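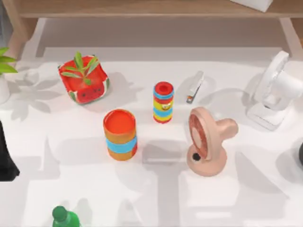
Galang read our first draft and asked why we kept calling it a perception fault when the arm had driven its finger into the fan guard. A collision is a collision, the comment went, and the report should start there and work back to the cause.

We have rewritten the report in that order. The collision happened in simulation, so no equipment was damaged, but the same controller was due to go on the lab arm that Friday and we would have had the same result with real hardware.

Background

The project is called Taltell. The task is to pick small items off a white tabletop and leave the larger ones alone. The tabletop holds cups, a stapler, plants and a white desk fan, which is on the list of things the arm must never touch. We ran 200 trials with the object positions changed each time. The planner gets an obstacle map from a simulated depth camera and keeps a safety margin around everything in it.

What went wrong

In 6 of the 200 trials the gripper touched the fan. The planner reported a clear path every time. The contact checker in the simulator did log the touches, but we had set it to write a warning and keep going, so the arm pushed on to the end of its move. We only found out when we read the logs the next morning. One of the log files has the first warning at line 1428, after a long run of joint limit messages that we had gotten used to skipping.

We replayed the failed trials one step at a time and compared the view from the arm with the obstacle map. 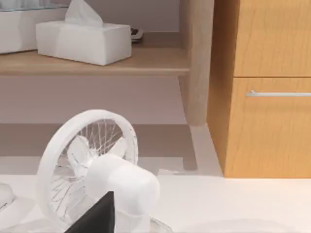 The map had the motor housing in it but was missing most of the guard. Our filter throws out any cluster of depth points that is too small, which we had added to get rid of noise. Thin wires give small clusters. The filter removed them one by one, and the planner treated the space they had filled as free. The blades were no help, as they are modeled as a translucent material and our depth camera settings ignored anything translucent.

The safety margin did not save us either. It was measured from the surfaces in the map, and with the guard gone it started from the housing.

What we changed

The minimum cluster size is now much lower for points close to an object on the no-touch list. Translucent materials are no longer ignored. Each no-touch object also gets a plain box around it that the planner has to stay out of, whatever the depth camera says. Any contact with one of these objects now stops the trial at once and marks it as failed.

We then ran 700 new trials and had no contact with the fan. The cost is that the arm gives up more often. When a cup stands close to the fan, the box can cover part of the cup and the planner finds no path. We count that as a failed pick but a safe one.

Still open

The box is placed by hand in the scene file. On the lab arm somebody would have to measure where the fan stands, and if it gets moved the box is wrong. We have asked for the lab run to be put off to November so we can work on detecting the fan's position. The joint limit messages are also still there and still fill up the log. We have moved contact warnings to a separate file for now.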